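Equipment Planning Meeting, Picking Cell
Obura workshop, 1 May 2023
Present: Kanini Nyaga (chair), Mutua Kombo, Wálter Cuadros, Siyabonga Potgieter
Apologies: Erick Laizer (comments sent by email)

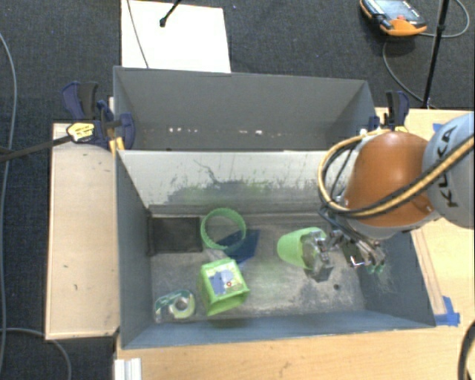
1. Minutes of the April meeting
Agreed as written. Mutua has closed the action on the hose quote.

2. Replacement bins
Siyabonga would love to see new bins this quarter, and so would everyone else! The gray ones are scratched all over the floor and the back wall of the front bin has a big dark worn patch. He has found a supplier, Gundmont, that makes the same footprint in a tougher plastic at $80 apiece. Wálter asked if the clamps will still fit over the rim. Siyabonga will get the rim thickness in writing.
Agreed: order four, two to go on the table and two for the shelf.

3. Gripper spares
Long and very cheerful discussion. Erick's email argued for a full second gripper. Mutua would start with spare fingertips and a set of seals, and put the rest toward the cup problem (round items lying on their side, where one finger has to get in past the rim). Kanini liked both ideas and asked for prices side by side. Nollell and Zundum to be asked to quote.
No decision until the quotes are in.

4. Cables and hoses
Wálter showed his sketch for an overhead cable tray, which went down really well. It would get the gray cables up off the carpet, and he thinks he can add a proper bracket for the hose loop at the wrist at the same time. The budget line for this is small but it exists. Mutua asked that the handheld controller get a hook of its own in the same order.
Agreed in principle, parts list to come.

5. Test items
Siyabonga wants more odd shapes like the tape dispenser and the green ring, and more see-through plastic. Petty cash will cover it. Bring things from home if you have them!

6. Actions
Siyabonga: rim thickness, then bin order
Mutua: gripper quotes, both suppliers
Wálter: tray parts list, including controller hook
Kanini: reply to Erick, update the budget sheet

7. Any other business
None. Next meeting to be set once the quotes arrive.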